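Standing Desk Mats and Balance Boards: Questions We Get

Last updated February 2026

We sell the Jedivlow mat and the Rirkero board from our shop in Villanueva. We also answer the phone, so what follows is what people ask us, with the answers we give when no one from marketing is listening.

Do I need an anti-fatigue mat at all?

Maybe not. If you stand for less than an hour a day, or you already wear cushioned shoes, you may not feel any difference. The people who keep their mats tend to be the ones standing on tile, concrete or stone for long stretches. If your desk is on thick carpet with a good pad under it, save your money for now and see how your feet feel in a month.

Will it fix my back pain?

We don't know, and we'd be wary of any seller who says yes. A softer surface can make standing more comfortable. Back pain has many causes, and a piece of foam is not a diagnosis. If the pain has been going on for a while, or it runs down your leg, see a doctor or a physical therapist before you shop for anything.

What does "ergonomic" mean on your label?

Very little. The word can go on almost any product. We print it because customers search for it. Look at the thickness, the firmness and the edges, and ignore the adjective.

How thick is the Jedivlow mat, and is thicker better?

The Jedivlow is just under an inch thick. Thicker is not always better. A very soft, thick mat lets your heels sink, and some people find their calves are more tired at the end of the day than they were on the bare floor. Press your thumb into the mat as hard as you can. If you feel the floor right away, it's too soft to do much for you.
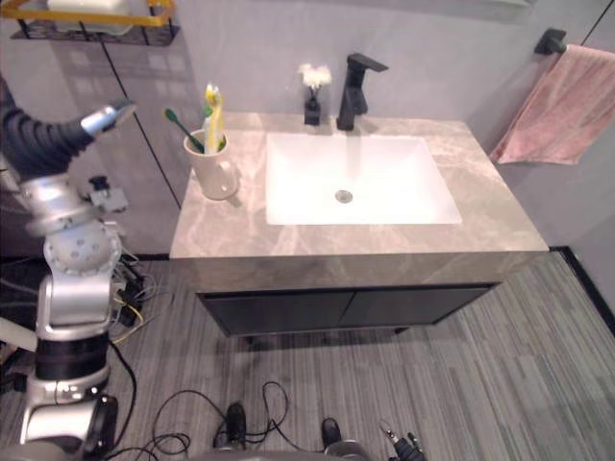 Can I use the mat in other rooms?

Yes, on any flat floor. The underside grips best when it's clean, so wipe off dust and hair before you move it. It is not a bath mat and it isn't rated for standing water. A few customers have asked us whether it can go in a shower. Please don't.

What is the difference between the mat and the Rirkero board?

The mat stays still and the board doesn't. The Rirkero is a flat deck on a curved base that rocks from side to side, and you shift your weight to keep it level. Makers of boards like to call this "active standing." It does keep you moving, and some people love it. Others put it in a closet after a week. We would try one at a friend's desk first if you can.

Does a balance board burn extra calories?

Probably a few. We've seen some generous numbers in other companies' ads, and we have not seen where they come from. We don't publish a figure because we don't have one we believe.

Is there a weight limit?

There is, and it's molded into the underside of each board. Please read it on the product itself, as the limit differs between sizes. The mat has no stated limit.

What sizes do you carry?

The mat comes in one size, 52 inches long. The board comes in two, and the larger one gives you room for a wider stance. If you wear a size 13 shoe, get the larger one.

Will it work on carpet?

The mat will, though on deep pile the corners may lift. The board is another matter. Carpet slows the rocking, which makes it easier for beginners and dull for everyone else. On a low, tight carpet it works well enough.
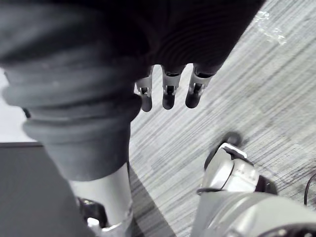
Does it smell when it's new?

The mat does, for a few days. Unroll it in a garage or by an open window. If you can still smell it after two weeks, write to us and we'll take it back.

How do I clean it?

Warm water, a little dish soap, a cloth. No bleach, no solvents. The "special mat cleaner" some shops sell is, as far as we can tell, soap at a higher price.

How long will it last?

Used daily, foam flattens. When the spot where you stand no longer springs back overnight, the mat is finished — whatever the warranty says.

What about the warranty, then?

It covers splits, peeling and broken parts. It doesn't cover flattening, pet damage or chair casters. Keep your receipt. We honor it for products bought from us or from Dostside, but not for items bought secondhand.

Can I return it if I don't like it?

You have 50 days. It can be used, but it has to be clean. Return shipping is $6 for the mat, and we pay it if the item arrived damaged. Exchanges between board sizes ship free once per order.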